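Apr 25, 2023

Glaze bench, amber liner, the crawling problem, continued

Opened the small kiln before coffee, which was a mistake in sequencing. The amber liner has crawled again. Same look as before: glaze pulled back from the inside corner of the mug where wall meets floor, rolled up into a fat lip, and a bare patch of clay in between like a bald spot somebody tried to comb over. Outside of the mug is lovely. Outside of the mug is always lovely. People do not drink from the outside of the mug.

For anyone picking this up cold: the amber liner is the old recipe from the blue binder, the page with the ring stain. It was written for a clay body we can't get any more. In January we switched to Cekell, which throws well, dries without drama and takes every other glaze on the shelf. The binder says of the amber, in full, "reliable, no notes." I would like to add a note.

Batch as mixed for this round: 290 grams dry, iron at 4 percent, sieved twice, left overnight, stirred by hand in the morning because the stick blender whips air into it and then I get pinholes to go with the crawling. The frit is Plevura, new bag. The kaolin is from the bin marked KAOLIN, which I mention because there is also a bin marked KAOLIN (OLD) and another one with the label fallen off, and I have a feeling about that.

Suspects, in the order I thought of them, which is no order at all:

Dust on the bisque. Classic. The shelf of bisque sits next to the bench where people sand feet, an arrangement that goes back to before any of us and will outlive us. Wiped half the mugs in this round with a damp sponge and left the other half as they came. Wiped ones crawled slightly less. Slightly less crawling is still a mug you can't sell, but fine, it goes in the column.

Too thick. The glaze goes on with a pour and a roll, and the inside corner collects extra while the mug is upside down and I am feeling good about my technique. Scratched through the raw coat with a needle on a spare: the corner was close to double the wall. So that's real. It was also surely real with the old clay, which forgave it.

Too much raw clay in the recipe. This is my favorite and I am trying not to play favorites. Raw kaolin shrinks as the coat dries, the coat cracks, the cracks open up in the firing, the melted glaze looks at the gap and decides it has no business over there. Under the loupe, the dried coat in the corners had a fine network of cracks before it ever saw the kiln. I had been looking at the fired result this whole time and never looked at the raw coat with anything stronger than hope. Lesson entered here so that I can fail to reread it.

Bisque too hot. The log for the bisque firing says the Wurkimeo controller held at the top for the usual time. The witness cone says it went over. I believe the cone. The controller has a nice screen and a confident manner, but the cone has to stand in there. A tighter bisque drinks less water, so the coat sits on top wet for longer and lets go more easily. Need to check the thermocouple, which I have been meaning to do for long enough that it should probably be replaced on grounds of age.

What I did today

Calcined a bowl of kaolin. Ran it in an unglazed bisque bowl in the corner of the test kiln, let it cool all the way, then sieved out the crumbs. It comes out feeling like flour that has given up. Swapped half the raw kaolin in the recipe for this, with the weight corrected for what it loses in firing. Everybody forgets the correction. I forgot the correction, threw out the first cup and started again. The slurry is thinner in the hand now and settles faster, so in goes a pinch of bentonite, mixed dry with the frit first. Bentonite dropped straight into a wet bucket makes little frog eggs that no sieve will ever catch, and I have found them in fired glaze, preserved like something from a bog.

Mixed the new version to the same specific gravity as the old one. The hydrometer is missing, so I weighed a measured syringe of slurry, which is the better method anyway and which I will now claim I always use.

Tiles: made them L-shaped for once, with a real inside corner, thrown as a ring and cut up. Flat tiles have been telling me for weeks that this glaze is perfect. A flat tile has no corner for anything to go wrong in. Tiles marked on the foot in iron wash:

A, old recipe, wiped
B, old recipe, wiped, thinned
C, half calcined, wiped
D, half calcined, as it came off the dusty shelf
E, half calcined, wiped, 2 pours with drying in between, for cowards

The E tile exists because somebody will ask about it.

Dry coats under the loupe after an hour: A cracked in the corner, as usual. B cracked a little. C no cracks that I could find, and I was looking with the motivation of a person who wants lunch. D no cracks either, though the coat powders off if you rub it. E has a faint line where the second pour met the first and may have opinions later.

Also: melted the amber in a small crucible by itself, no clay involved, to see whether it beads up or spreads. It spread. Good puddle, clear, the tan of weak broth where thin and going to honey at the rim. So the melt itself is happy to run. It isn't a surface tension problem, or at least that isn't the main problem, and I can stop reading the chapter on surface tension, which I had not understood.

Kiln loaded after noon, tiles on the middle shelf, cones front and back, the Wurkimeo set to the slow program. The Opoku shelf (the thin expensive one) is warped by a hair, and the tiles at its left edge rock if you breathe on them. Turned it over. It now rocks on the right.

Took the notebook to the dining hall and ate late. Pushed the question of the unlabeled bin around the table until the food got cold. 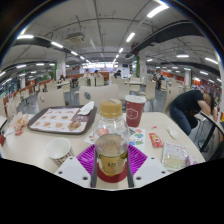 One view from across the table was that I am solving the wrong half of it: leave the recipe alone, throw the mugs with a rounder inside corner, and the glaze has nowhere to pool. Which is annoying, since it costs nothing and could have been said weeks ago. It was then pointed out that it had been said weeks ago, and that I'd called it "a design question." I have no record of this, and the notebook is missing a page.

Fair points in its favor. A round corner is easier to clean, easier to trim, and a spoon doesn't get stuck in it. Points against: the mugs already thrown and bisqued are square in the corner, there is a full rack of them, and they can't be persuaded. So both things happen. New mugs get the rounder rib from now on. The rack gets the calcined version if C and D come out clean, and if they don't, the rack gets the white liner and we say no more about it.

The matter of the bins. Took a spoonful from each and fired nothing, just slaked them in water next to each other. KAOLIN slumped politely. KAOLIN (OLD) did the same. The one with no label swelled up and went to jelly, so it's a ball clay or the lost bentonite, and in either case it is far stickier and shrinks far more than what the recipe wants. Did any of it go into the amber? The scoop in the KAOLIN bin has a gray crust on the handle, and the stuff in the KAOLIN bin is white. I draw no conclusions. I have washed the scoop and tied it to the bin with string.

Labeled the mystery bin "NOT KAOLIN, ASK." Realized that whoever asks will be asking me.

To do

Unload tomorrow, after coffee this time. Photograph the corners with a raking light, because straight-on they all look fine.

Thermocouple. Really.

Order Plevura frit before the bag is down to the paper. The last order took so long that I had already learned to live without it.

Section one of the finished mugs with the tile saw and measure the coat in the corner against the wall. Wear the mask. The saw has 2 speeds and the slow one trips the breaker.

Write the recipe out again on a clean page, with the calcined amount and the loss correction worked through, and put it in the binder over the old one. Leave "reliable, no notes" visible underneath.

Test kiln was climbing steadily when I left. Vent open, lid checked, sticky note on the switch asking people to leave it alone, written larger than the last one.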